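Two hours at the Grikance open house in Lellport

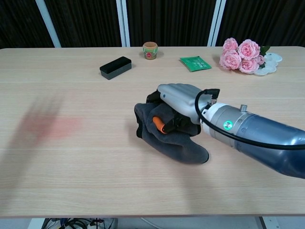

A gripper holding a dark gray cloth at the Grikance demo table.

Got there late, parking in Lellport is what it is. By the time I was through the door the first demo group had moved on to the coffee and I had the Travar lead mostly to myself. Travar is what Grikance calls its cloth handling project. She asked me to leave her name out, fine by me, she talked more freely that way.

First question, the obvious one. Why cloth?

"Because it's awful," she said. "A box is a box. You pick it up and it stays a box. You pick up a rag and it's a different shape every time, and then you put it down and it's a different shape again."

So the job is rags and towels. Pick up, carry over, lay down. Folding comes later, maybe in the fall, she wouldn't promise. "I've promised folding before. My boss remembers."

I asked how many tries they have behind them. She looked it up on her phone. 3319 logged grasps since June, and she said a good part of those are ones she'd rather not show visitors. The usual trouble is picking up two layers when you wanted one. Or the fingers close and there's only fuzz in them. "Fuzzy fabric is the worst. It feels like you've got it and you dont."

What about the roses? Pink ones, lying in the corner at the back of the table with a white scalloped dish under them, plus a little pot with a painted flower and a green packet. I figured decoration. Partly, she said. But a bare table makes the work too easy, and homes are full of stuff. "My mother's table never had one clear foot on it in her life."

We got interrupted here by a school group, loud. One kid wanted to know if it could do laundry. "It could lose a sock," she told him. He seemed happy with that.

Money. I asked, she made a face. The company won't give a price for the whole setup. She did say a set of replacement finger parts and the mount comes to 2000 dollars, and they've gone through two sets this year. Wear, mostly, and one crash into the table edge that she calls her own fault.

The other partner in this is Kurtuluş, a linen service a few streets over that sends them worn out towels by the bag. I asked what the laundry people get out of it. A look at the thing before anyone else does, she said, and an honest answer about when it might be usefull to them. Which is? "Not this year. I told them that to their faces, and they still send the towels."

Last thing before the next group came in. Does she fold her own laundry at home?

"There's a chair," she said. "It goes on the chair."

Open house runs again next month, doors at 10 am, same building, side entrance. Park on the street behind it.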